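Sculpture II – Materials and Surface
Handout 7: Color on the Support

Reading before class: course reader, section 3. Bring your sketchbook and one small work in progress, finished or not.

1. What we mean by support

In this course the word "support" is used for everything that holds a sculpture up and presents it to the viewer: a plinth, a shelf, a table, a bracket on the wall. Older textbooks treat the support as furniture of the museum, and they leave it out of the list of materials. Many sculptors working today include it. When the support appears in the list of materials, it belongs to the work. It must travel with it, and it can't be repainted by the gallery to match the wall.

Please read the label before you look at the work, at least once during the term. I know that most teachers advise the contrary. But the label tells you where the artist has put the border of the work, and this is difficult to see with the eyes only.

2. Plaster over armature

You remember from handout 3 that plaster is strong when you press it and weak when you bend it. The armature takes the bending. For a table-size figure we use soft steel wire, doubled and twisted, with burlap strips at the joints. The Plesix wire in the workshop is sold in two hardnesses; take the softer one for hands and the harder one for legs and spine.

Plaster should be fully dry before acrylic goes on it. If you paint too early, the water wants to leave and it pushes the paint off in small flakes. Put the piece near the radiator but not on it. A cold feeling on your cheek means there is still water inside.
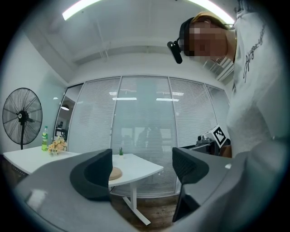
Lettering on a sculpture is a question that comes up every year, and I want to treat it before you start the second assignment. Written words pull the eye very strongly, and a viewer will try to read them even when you wanted them only as texture. A printed block letter sits on the surface like a sign. Cursive behaves differently, because the line is continuous and it can follow a fold. Look at black cursive running down the front of a white top: the writing goes with the cloth and with the body inside it. If you letter a plaster figure, turn it while you work and let the line bend where the form bends. Do not letter it flat and hope.

Test the ink on a broken piece first. Some inks spread in bare plaster like in blotting paper. A thin coat of acrylic medium closes the surface.

3. The painted table

Consider three cases, all with the same plaster figure.

a) The table is unpainted wood. The viewer thinks of the workshop and may believe that the work is not finished. This can be useful.

b) The table is white. It tries to disappear, as the gallery wall does, but on it every shadow becomes visible, and also every dirty finger.

c) The table has one strong color. Now the figure must answer. A light blue will cool the shadows on the underside of the figure, and you will have to decide if you repeat this blue somewhere higher or leave it below.

In the Jostotport slides from October we saw a group of 18 small figures, each on its own table. The figures were almost equal in size. Only the tables changed, and still most of you said that the figures on dark tables looked heavier. Write down why you think so – we will come back to it.
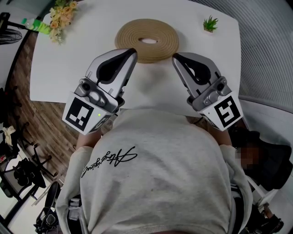
Reading time for this handout: 7 minutes

4. Height and distance

A table puts the work between the waist and the chest of a standing adult. We look down on it, so the top surfaces do more than in a figure on a high plinth. Shoulders, hats, the upper side of an arm: paint these with care. Check the work from directly above and again from a low chair.

The empty part of the tabletop is also a shape. Cut a piece of paper in the size of your base and move it on the table until the space around it feels decided. The middle is allowed, but choose it, don't take it by habit.

5. Assignment

Make one figure in plaster on a wire armature and one support for it. The support must be painted in one color only. Write a label with all materials in the order you think is right, and be ready to defend the order. Students in the Kabbaj studio may use the spray booth; everybody else paints with a brush. Primer is the Prudent gray one, on the lower shelf.

Critique is in room 418. Place your work before the class begins and leave space to walk behind it.

Handout revised 15/03/2022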